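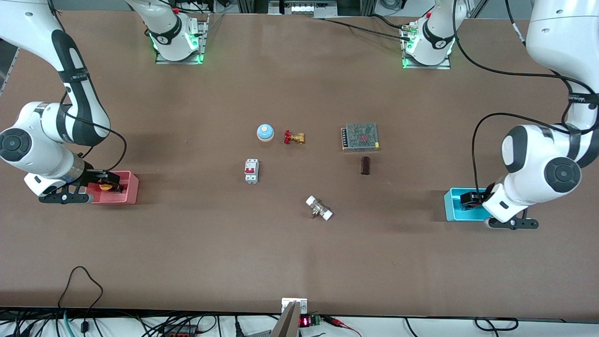

Odds and ends for sorting: a call bell, a small brass valve with a red handwheel, a power supply unit and a miniature circuit breaker, with pink and cyan trays on either side.

Danmont opens lending and swap shelves for small parts

Doors open Saturday at Massawe Yard, with 1,068 parts ready to take home

Danmont, the repair and reuse workshop at Massawe Yard, is opening a permanent home for the small stuff: valves, switches, terminals, knobs, brackets, bells and all the other bits that end up at the back of a drawer. The Odds and Ends Room opens on Saturday at 10am and entry is free.

The room grew out of Danmont's monthly repair mornings, where people kept arriving with carrier bags of parts they couldn't name and didn't want to throw away. By February the bags had taken over two store cupboards and a good part of the stairs. The workshop has now cleared its old paint store, put up shelving along three walls and given every kind of part its own tray.

"I love this job far more than I expected to," said Nyokabi Shemweta, who runs the workshop. "You tip out a box and there's a brass valve next to a desk bell next to something off a fuse board, and each one is exactly what somebody has been hunting for. We had a man walk two miles for a handwheel, and he was delighted with it!"

Parts are sorted by use first (water, power, doors and windows, furniture, everything else) and then by size. Coloured trays are used for sorting only, so please leave them on the tables. The shelves have clear tubs with handwritten labels, and a printed list hangs by the door for anyone who would like to look before they rummage.

Visitors can take up to six parts a day in return for a swap or a small donation. Larger items, including power supplies, are lent for four weeks to members of the workshop, which now has 400 on its books. Membership costs nothing for anyone living within walking distance of the yard.

Electrical parts are kept on a separate shelf and are not handed out until Kiprono Shirima, Danmont's electrician, has looked them over. He will be at the bench from 10am until 1pm on opening day and is happy to identify mystery items, with or without their screws. Circuit breakers are offered for display, teaching and model-making only and must not be fitted in a home.

Beatriz Neves, who drew up the labelling system, has already listed 528 different kinds of part. "The 'everything else' section is my favourite and it's growing fastest," she said. "I've been told to split it up. I'm putting that off as long as I can."

Shelving for the room was paid for by a grant from the Olent Fund.

Opening day includes a sorting table for children, tea and cake in the yard, and a short talk at 2pm by Asuka Kudo on mending dripping taps. Donations of clean, complete parts are welcome all day. Paint, batteries and broken glass cannot be accepted.

The Odds and Ends Room, Danmont, Massawe Yard (entrance by the green gate). Step-free access throughout.

Press contact: Kibet Mbwambo, Danmont press desk. Interviews and visits before opening day can be arranged on request.

ENDS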